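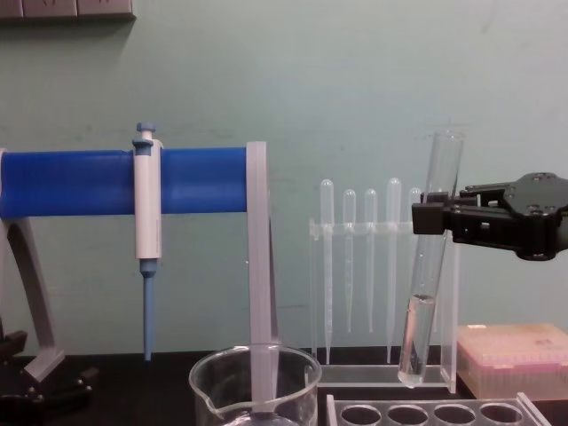

The pipettes in the Plestdale water laboratory should be checked against a balance every 90 days, not once a year, Meifang Hou told the district water board, and the results should be kept with the test data they affect.

The remark came during discussion of a report on measurement error in the district's lead testing program. The report, published April 4, 2021, covers 431 tap samples taken from homes and small businesses in Plestdale and the neighboring village of Kang. It finds that 16 of those samples gave results close enough to the action limit that a small error in volume could have moved them from one side to the other.

Yiran Dai, who wrote the report with Salvador Morais, said the error in question arises at the dilution step. Samples are acidified on arrival, held overnight and then diluted before they go into the instrument. If the volume delivered at that step is low by a few percent, the reported concentration is low by the same proportion. The instrument's own calibration does not catch the fault when the standards are made up separately with glassware, as they are at Plestdale.

The present procedure calls for an outside calibration each July. Between visits, staff record a visual check of the tip fit and the plunger action. The report states that neither check gives a figure for delivered volume and recommends a weighing test instead: ten deliveries of pure water at each of two settings, with the mean and the spread written down and corrected for water temperature.

Jiahui Zhong asked whether the 16 borderline samples would be run again. Dai said 12 had enough acidified water left for a second analysis. The other 4 would need fresh first-draw samples, taken after the water has stood in the pipes for at least six hours. Residents at those addresses will receive a bottle and a sheet of instructions by mail.

The board also took up a request to replace the laboratory's sample tracking software, Rokier, which stores results but has no field for the serial number of the pipette used. Zeyu Qin said the number could be entered in the comment field for now - the field is searchable - and that a change to the software should wait for the next budget.

Board members approved the 90-day interval and the repeat tests. The software request was held over. The laboratory at Rorna, which handles bacteria counts for the district and does not test for metals, is not affected by the change.

Repeat results will be posted on the district website by sample number, without street addresses.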